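# The Great Fridge Clear-Out

Sun 21 June
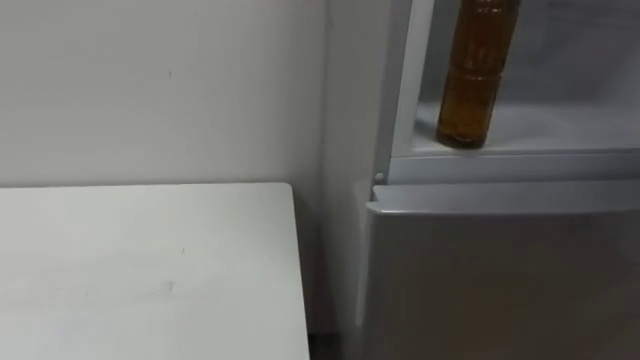

*The brown bottle on its shelf, with the white table next door.*

I have been meaning to write about the refrigerator for weeks now, which I realize is not a sentence that makes anyone put the kettle on and settle in. But it has taken up so much of my head lately (and so much of the kitchen!) that I can't very well write about anything else until it's out of my system.

Some of you will remember that when we moved to Hedness the kitchen came with a fridge already in it, a grumbly old thing that froze the lettuce and left the milk lukewarm. We lived with it for two years. Then in the spring the light went, and after that the door seal, and we finally gave up and bought the light gray one. I love it more than is sensible. It lights up so softly inside that I catch myself opening it just to look.

The trouble is that I moved everything over from the old one in a terrible hurry, and I mean everything — the mustards, the jam with a spoonful left in it, a jar of something pickled that Meinir Beddoe gave us at Christmas and that I was too polite to open and too fond of her to throw away. So this weekend I decided to have it all out and start properly.

I started with the top compartment. Everything came out onto the white table, which I'd pushed up next to the fridge the night before so I wouldn't have to keep crossing the room with my arms full. If you take one thing from this post, let it be the table! I used to put everything on the floor and then step in it.

Then warm water and baking soda, a soft cloth, and a dry towel afterward. I did the walls first and worked down to the shelf, going along the lip at the front with an old toothbrush, where the crumbs like to gather. How crumbs get into a refrigerator I couldn't tell you. We don't keep bread in there.

The throwing away took longer than the washing. I'm sentimental about condiments, I suppose. Meinir's jar went in the end (sorry, Meinir, I'll bring the jar back clean), and so did 2 bottles of salad dressing that turned out to be the same flavor.

As for the brown bottle, it's staying just inside on the left, where I can reach it without bending. I'm fond of that amber color against all the pale, and it's nice to have one thing in there that's good-looking for its own sake.

I still have the bottom half to do, and I'm dreading the vegetable drawer a little. I also want to find some low baskets so the small jars stop wandering to the back, and if any of you have found ones that wash well and don't crack, please tell me in the comments. I'm hoping to have the whole thing settled by July, when my sister comes to stay and fills every spare inch with yogurt.

The table needs a good wipe now too, so I'd better go and see to that before supper.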